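Clandham Community Meals
Minutes of the regular meeting, February 2021

Present: Elsie Naylor (chair), Anisa Chin, Bülent Akbulut, Ratih Entili (minutes)
Apologies: Ningsih Sumampouw

1. Minutes of the last meeting
Approved with one correction. The Alton Street church hall is lending us its second refrigerator, not giving it to us.

2. Deliveries
Anisa reported that 300 households are now on the delivery list, up from 82 when the program opened in September. The two northern routes are too long and drivers are getting back after dark. It was agreed to split them into three, starting with the next round. Anisa will redraw the map and send it to the drivers.

Elsie asked if we should close the list for a while. After discussion it was agreed to keep it open but tell new households that the first delivery may take two weeks.

3. Kitchen lease
Bülent has spoken to Le Roux Properties about the unit behind the bakery. They will hold the rent at $500 a month if we sign for a year. The unit has a sink and a loading door but no walk-in cooler. Bülent thinks a used cooler can be found — he is waiting on two quotes. Decision put off until the quotes are in.
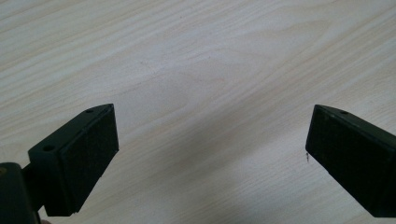 Packing was the longest item of the evening. The present setup at the hall has one line, and everyone waits on whoever is filling the bread bags. Anisa proposed two shorter lines with cold items added last. Bülent asked for the same kind of surface at both stations, a light wooden tabletop, where spills show up and get wiped. Elsie would prefer steel in the long run but agreed that wood will do for dry goods. Cold items stay on the steel counter by the refrigerators. Agreed to try this for a month.

5. Bisik Fund grant
Ratih has finished the draft application. It asks for money toward boxes, fuel and the cooler. The budget page needs a second look before it goes in. Ningsih to check the figures and return them to Ratih.

6. Other business
Several households have asked for low-salt boxes. Anisa will add a line to the sign-up form. Elsie reminded everyone that the hall key goes back in the lockbox and does not go home with the last driver.

Meeting closed. Next meeting at the hall, date to be sent by email.

Recent items
Driver sign-up form
What we can and can't accept
Clandham pantry hours
Minutes archive

Comments

marge_t: Are you still taking egg cartons? I have a stack of them.

Clandham Meals: Yes, clean ones only please. Leave them inside the side door.

Dale P.: I can drive one of the new northern routes if it's a morning. Sent Anisa a message.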